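Gison tray-sort episodes: README

Hi, and thanks for grabbing this. I'm Margarida Moreira, I put the dataset together and I'm the one who broke it, so please read the part about the fault before you train on anything. The short version is that 80 of the 1000 simulated episodes have a wrist that can drive the fingers into the tabletop without the simulator noticing. If you only want good data, skip folder bad_contact and you're fine!

What's in the download

Every episode is the same job: one arm on a wooden table, a three-compartment tray, and small colored pieces to be put away in it. We render each one from a room camera and from a fisheye camera on the wrist. You also get joint angles, commanded and measured gripper opening, contact forces, and a plain text log per episode.

Folders:
clean: the episodes I trust
bad_contact: the 80 with the fault
logs: text logs for everything, same numbering
tools: the checker script and the replay script

The piece positions change from run to run, but the room doesn't. Same cart, same floor tiles, same board on the wall. I know, I know, more variety would be nice. It's on my list. 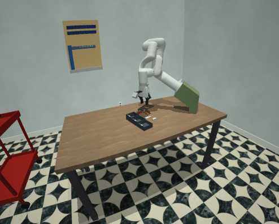

So, the fault. We had a torque limit on the wrist joint, a perfectly sensible one, and back in December I swapped the gripper model for a newer one with different collision shapes. The new fingers came with their collision shapes switched off by default. I didn't check (I should have checked). The old limit only kicked in when the simulator reported contact, and with no collision on the fingers there was never any contact to report. The arm would come down for a piece, overshoot, and push its fingertips a little way into the wood as if the table were soup. Then the wrist housing, which did still have collision, would hit something and the whole arm would kick upward hard.

Ermelinda Neves found it. She was replaying episodes at slow speed for a completely different reason, hunting a lag in the gripper signal, and she sent me a message that just said "why is your robot swimming?" I went and looked, and oh no.

What bothered me most is that plenty of the bad episodes were marked as successes. The success check only looks at where the pieces end up, and if a piece lands in the tray it's happy. A policy trained on that learns that shoving through the table is a fine way to do things. Put that policy on a real arm and you have a bent finger at best, and somebody's hand in the way at worst. We did have one on its way to the real bench at Drernunville, and Ermelinda pulled it before anyone powered up. Big thank you to her!

The wrist view is where I'd start if you want to look for this sort of thing yourself. The room camera sits too far away to show a small overlap at the tips, and the arm's shadow on the table makes it even harder to judge. 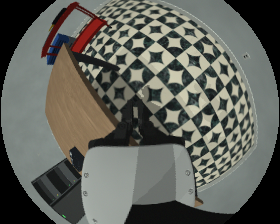

Fig. 2. Wrist fisheye view, fingers at lower center with the table edge to their left.

How to spot a bad episode

Run check_contact from the tools folder. It goes through the logs and flags any step where the fingertip height drops below the tabletop while the contact force stays at zero. It's slow, sorry. Expect roughly 200 seconds for the full set on an ordinary laptop.

If you'd rather do it by hand, search the log for "wrist_kick". I added that tag after the fact, so logs from an older download won't have it. Get the new ones.

What we changed

Finger collision is on now, and the simulator refuses to start if any gripper part has it off. The torque limit no longer waits for a contact report. We also added a floor on fingertip height, which stops the episode and marks it failed. I re-recorded 300 episodes with all that in place and they're mixed into clean.
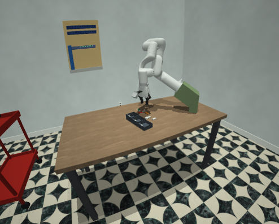

Page last changed: 26 Apr 2023 by mmoreira

Still open

The fix is in our branch of Zulgate only. If you use the stock version you'll need to turn finger collision on yourself, in the gripper settings file.

The smallest pieces sometimes jitter on the wood for the first few steps. It's harmless as far as I can tell, but it does make the force plots ugly.

Väisänen-format exports still carry the old success labels for bad_contact. Don't use those labels! I'll redo the exports when I get a free afternoon.

If you find another swimming robot, please send me the episode number and the log. A screenshot by itself doesn't get me very far.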